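Sourdough Club at Prekstead: Your Questions Answered

Last updated 5 Apr 2022

We get a lovely pile of questions from people who are thinking of joining us or who have just taken home their first jar of starter, so we've put the most common ones together. If yours isn't covered, drop us a line through the contact form and we'll do our best!

What is the Sourdough Club?

We're a group of home bakers who meet in Prekstead to bake, swap starters and eat a great deal of toast. Some of us have been at it for years and some of us made our first loaf in January. You don't need to be any good. You do need to like bread.

Do I need my own starter before I come?

No, you'll be given some. Ours is called Flutell, and it's a cheerful, slightly sour thing that forgives almost anything. You'll take home a couple of spoonfuls in a jar, so please bring one with a lid (a clean jam jar is perfect).

If you already have a starter, bring it along! We love trying other people's, and a rye one always gets a warm welcome.

How often should I feed it?

If it lives on the worktop, once a day. If it lives in the fridge, once a week will do, and it will cope with a fortnight if you're away. Throw out or use up most of it, then stir in equal weights of flour and water. It should be bubbly and smell pleasantly of yoghurt or apples before you bake with it.

There's grey liquid on top of my starter. Have I killed it?

Almost certainly not. It's hungry. Pour the liquid off, feed it, and feed it again the next day. The thing to look out for is mould: any fuzzy patches, or any pink or orange streaks, and the whole lot goes in the bin. Come and see us for a fresh spoonful, no questions asked.

What flour should I buy?

Strong white bread flour for your first few loaves, and whichever one your local shop sells is fine. Once you've got the feel of the dough, start swapping in a bit of wholemeal or spelt. It drinks up more water, so add a splash extra and see how it feels in your hands.

Do I need special equipment?

Very little, which is one of the things I love about this hobby. You want digital scales, a big bowl, a baking tray and a heavy pot with a lid that can go in the oven. A proving basket is nice to have, but a colander lined with a floury tea towel does the same job and I used one for my whole first year.

A dough scraper costs next to nothing and will change your life. Get one of those before you get anything else!

My kitchen is tiny. Can I still do this?

Yes! You need enough clear worktop for a bowl and a board, and that's it. A big board gives you a good shaping surface, and you can lift the whole thing out of the way when somebody wants to make dinner. Smaller ovens can bake good bread too, as long as you make smaller loaves. Leave a decent gap above the dough, because it will rise further than you expect, and check it early as the top can catch. 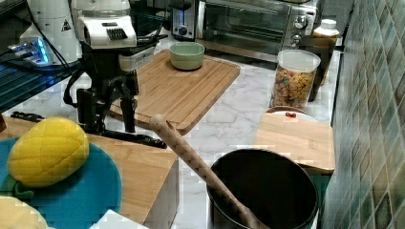 Why is my loaf flat?

Usually one of two things. Either the starter wasn't lively enough, or the dough was left too long and ran out of puff. Try dropping a teaspoon of starter into a glass of water: if it floats, you're in business. For the dough, give it a gentle poke with a floury finger. If the dent springs back slowly, bake it. If it stays put, get it in the oven quickly and call it focaccia.

Why is the inside gummy?

Most likely you cut it too soon. I know, I know, the smell is unbearable, but the middle is still setting while it cools. Give it 2 hours. If it's still sticky after that, bake the next one for ten minutes longer with the lid off.

Can I freeze it?

You can, and it freezes beautifully. Slice it first, then you can toast it straight from the freezer. It's at its best within a month or so, though ours has never lasted long enough to test that properly.

What can I do with the starter I'd otherwise throw away?

So many things! Pancakes, crumpets, crackers with lots of cheese, even a chocolate cake. Keep a tub of it in the fridge and use it within the week. The Aranda crackers recipe on our recipes page is the one everybody asks for, and it takes less time than walking to the shop.

Is sourdough all right for people who can't eat gluten?

No, not if it's made with wheat, rye or spelt. The long rise doesn't take the gluten away. Anyone with coeliac disease should steer clear of our bakes, and of our kitchen too, as there's flour on every surface by the end of a session.

Can children come?

Yes, with a grown-up. They tend to be better at shaping than we are.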